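Keeping the Kitchen Unit in Service

The maintenance lead at Sembiring, which runs the two-armed kitchen unit, said the grippers receive most of the attention. "We inspect the fingers every 200 cycles and check the cable at each wrist," the lead said.
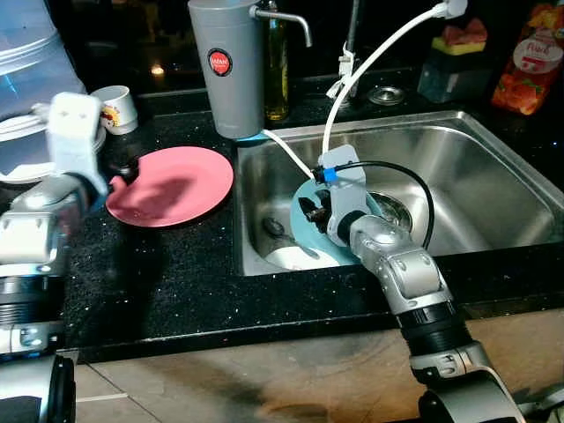 Both arms are recalibrated after 1,000 cycles. A wrist joint was replaced in January. "The work took one morning, and the settings were restored from our records."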